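Household > Kitchen and Table > Wooden Surfaces > How do you clear a shared work table that is also used for eating?

How do you clear a shared work table that is also used for eating?

posted by filidar_flat, 2023-01-15

Hello to all. I am asking for advice about a wooden table, and please excuse my English, I will try to be exact.

We have one big table with a warm brown wood top. People eat at it and people study at it, on the same day and often in the same hour. At the end of the evening there is always a mix of things on it: sauce bottles, used aluminum foil from the sandwiches or from the oven, and heavy textbooks. In December a mustard bottle leaked beside a library book, and the library asked us to pay for the book. Also there is now a dull yellow mark in the wood, as wide as a coin, and it does not go away with water.

I would like to know three things. In which order should I clear such a table, so that the books stay clean? Can the foil be used again, or is it better to recycle it? And what can I do with the yellow mark? I do not know what finish the table has. The shop was called Drisard and it is closed now, so I cannot ask them.

I already tried dish soap with a soft cloth, 3 times. The mark is a little weaker but I still see it when the light comes from the side.

Thank you for your patience.

quinlan_reader

Just get a tablecloth. We have a plastic one from the market and there are no problems since then. For the mark I don't know, maybe put a plant on it.

sirketo_wood

I worked for some years with used furniture, and I also eat and read at the same table, so I will answer in detail. English is my third language. If something is not clear, please write below and I will try again.

First, the mark. Mustard has turmeric in it very often, and turmeric is a dye. Soap takes away the grease but it does not take away much of the color. Before you use anything stronger, you should find out if the table has a lacquer or only oil. Put one drop of water on a place where it is not seen, for example near the leg, and wait some minutes. If the drop stays round and the wood under it does not become darker, there is probably a closed finish. If the wood becomes dark, it is oiled or bare.

With a closed finish you can make a paste from baking soda and water, lay it on the mark with a finger, and wipe it away after a short time with a damp cloth. Do not rub hard, because the paste can make the shine dull. With an oiled top I would do nothing strong. Put the table where the daylight reaches the mark and wait 48 hours, then look again. Turmeric color becomes weak in sunlight, and I have seen it disappear completely from a cutting board in this way. On the table it needed more days, but it also went. If it is still there after some weeks, a light sanding with the grain and new oil will help, but then you must treat the whole top or you will see the place.

Please do not use bleach, and do not use the rough green side of the sponge.

Now the clearing. My own table is also brown wood, and on it the same things meet as on yours: a yellow squeeze bottle like for mustard, a piece of crumpled foil, and a blue book that must not get dirty.
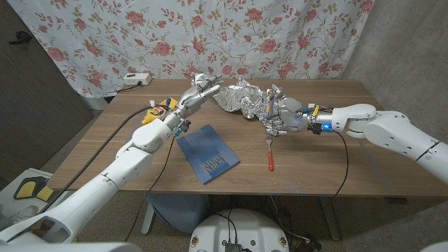

The order that I use

1. Books and papers go first, while your hands are still clean. Many people start with the food because it looks worse, and then they pick up the book with sauce on the fingers. Put the books on a shelf or a chair, and not at the other end of the table.

2. Bottles come second. Close the cap, wipe the neck and also the bottom, and stand the bottle upright. A squeeze bottle which lies on its side can leak slowly even when the cap seems closed. I think this is what happened with your library book.

3. Foil is third. Fold it inward so the crumbs stay inside, and carry it over a plate. Do not pull it across the table, a sharp fold can scratch a soft finish.

4. Crumbs, then a damp cloth, then a dry cloth. Always wipe in the direction of the grain.

About using the foil again: if it only covered a bowl or held dry bread, I make it flat with my hand and use it one more time. If it touched meat, egg or fish, I do not keep it. For recycling it should be free of food. In many places they ask you to press the small pieces together into a ball, because single thin pieces are lost in the sorting. The rules are different from town to town, so please look at what your town writes about it.

A tablecloth, as was said before me, is not a bad idea for eating. But I would not leave plastic on a lacquered table the whole year. In a warm room it can stick and leave a pattern. Use one of cotton, or take the plastic one away after the meal.

filidar_flat

Thank you very much for the long answer. I made the test with the drop and it stayed round, so I think it is a closed finish. I will try the paste tomorrow on a small part first. The books have now their own chair, and I wrote the order on a paper and fixed it near the table.

One more thing that I forgot to ask: must the baking soda be a special one for cleaning, or is the one for cakes also good?

sirketo_wood

The one for cakes is good. Only be careful that it is baking soda and not baking powder, the names are very similar and I bought the wrong one myself the first time.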